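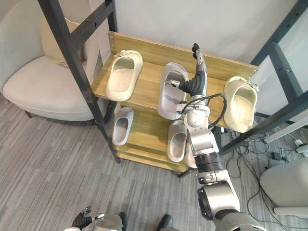

The Nikosley grant covers winter repairs and entryway work at the Dultmont family shelter, and this report takes in everything up to Sep 1, 2026. Roof work on the east wing is done and the final invoice is attached. Families told us early on that mud and wet shoes in the bedrooms were a constant problem, so we asked for shelving by the doors. The wooden shoe rack with the black metal uprights is the kind we settled on, and slippers go on the top shelf. We have ordered 49 racks from Drodau.

**Spending.** Shelving came to $527 under budget. We would like to move that amount to weatherstripping.

**Residents.** The shelter housed 153 people over the period. The average stay was about 8 weeks.

**Delays.** Benavides pushed back the boiler inspection twice. It is now set for late September, and the second heating payment is on hold until it passes.

**Still open**

- Handrail on the back steps
- Quote for hallway flooring
- Updated insurance certificate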